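Packing waste, and where it goes from now on

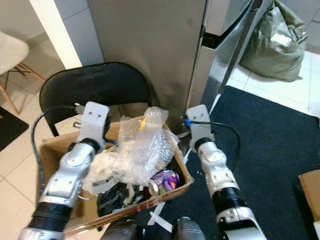 Notebook kept by Vallness

4th February

I meant to write a short entry today and get on with the Hamel order, but I have spent so much of the morning thinking about rubbish that I may as well put it down while it is fresh. Colleagues who only want the new arrangement can skip to the end, I won't be hurt!

The cardboard box by the black folding chair, in front of the fridge, has become our packing waste box. I don't remember deciding on that. It started when the Gekico parts came in, well wrapped as always, and one of us (very possibly me) left the box open on the floor with the bubble wrap still in it. Once a box has bubble wrap in it, everything else follows. By now there is a great crumpled heap of the clear stuff, a small yellow something caught up in the plastic, a dark tangle at the front left with white bits and thin strips mixed through it, and a crushed can, the purple and white one, on its side. The can does not belong with the wrap and I would like it to go in with the other cans, please. There is a white cable tie on the floor in front of the box too, which very nearly made it.

I don't want to be a nag about this, because I like having a box for waste. It is a good size, it takes a proper armful, and it stands where most of us do our unpacking anyway. What I would like is for it to hold one kind of thing. Bubble wrap is worth keeping if it is clean, and we bought a roll in August for the Trokgate shipment when I am fairly sure we had thrown away enough of it over the summer to do the job twice. I looked up what we sent out last year and it came to 355 parcels, most of them small, and nearly all of them could have gone in secondhand wrap with no harm done.

Cable ties are another matter. I opened the bag of 3000 when we moved in here and felt very rich, and we have been getting through them ever since as if they grew on the shelf. The cut ones are waste and that is fine, but they are sharp at the cut end and they find their way into the wrap, and then into my thumb when I reach in for a piece. Cut ties go straight in the bin, then, and a quick look at the floor afterward would be lovely.

The yellow thing I have left for now. If you are missing a small yellow cap or plug or similar, have a rummage before you order another.

So, what I propose:

Clean bubble wrap stays in the cardboard box, flattened if you have the patience, and I will roll it up when the box is full.
Cut ties, strips and broken plastic in the bin.
Cans with the cans.
Anything dark and tangled, look at it first – I once threw out a perfectly good strap that way and had to buy it again.
Flaps left open so we can all see what is in there.

I will try it for seven days and write down how full the box gets. If it overflows before then we can find a second one, there are plenty flat behind the door.

Hamel order still to be packed. Need tape, and the wide labels.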